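Clokgate Household Advice Service
21st June

Our summer series on small-item storage continues today with open baskets. Households with young children or pets often ask us where balls and other small toys should be kept between uses. The following posts set out our guidance.

An open basket suits items that are used every day. It has no lid to misplace, and the contents can be checked at a glance. Closed boxes are better reserved for items needed once or twice a season.

Choose a basket for the place where it will stand. Our advisers recommend measuring the shelf first and leaving 2 inches clear on each side, so that the basket can be lifted out with both hands.

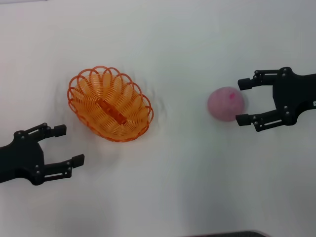 TABLETOP STORAGE

An oval basket in orange plastic, with a looped rim, and a pink ball beside it on a white table. Strong colors are helpful in a shared room - children learn quickly which basket belongs to which activity.

Baskets with openwork sides need a little care in use. Small parts may slip through the gaps, and we advise keeping beads, counters and similar pieces in a solid tray.

Cleaning is simple. Empty the basket, wash it in warm water with mild soap, and work a soft brush between the strands. Allow it to drain upside down for 30 minutes before refilling.

Balls should be wiped with a damp cloth and dried fully before they are put away. Any ball that has split or begun to shed material should be discarded.

We suggest a limit of 10 items per basket. When the limit is reached, residents may wish to rotate toys with a second basket kept in a closet.

Rosario Sala, who leads the series, will answer questions on shelf heights and labeling in the replies to this thread until 4 p.m. Please state the size of your shelf and the age of the youngest child in the home.

The next set of posts, on hallway and entry storage, will appear in July.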